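The Sorting Bench

The arms came to Stollard in June, and by the end of the month they had the bench where three of us used to sort.
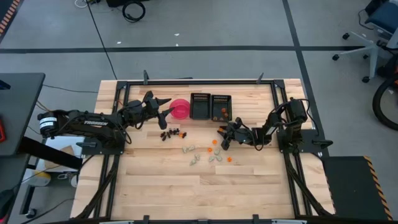 They'd be slower than us for a year, Vullus had promised, and after that we wouldn't want the job back. I wanted it back the first morning. My new work was to sit with a tablet and mark every orange piece that went to the wrong place. The gray ones I was told to leave for now.

On my old shift I did 1,703 pieces and talked the whole time. We talked about rent, knees, whose kid had a fever. With the arms there was one chair and one tablet. The other two went to packing, across the yard.

At break I walked over there. It took most of the break. They had saved me a seat by the door, and they asked how the arms were doing.

"Slow," I said.

They moved over and I sat down. I had seven minutes left, and we started with the rent.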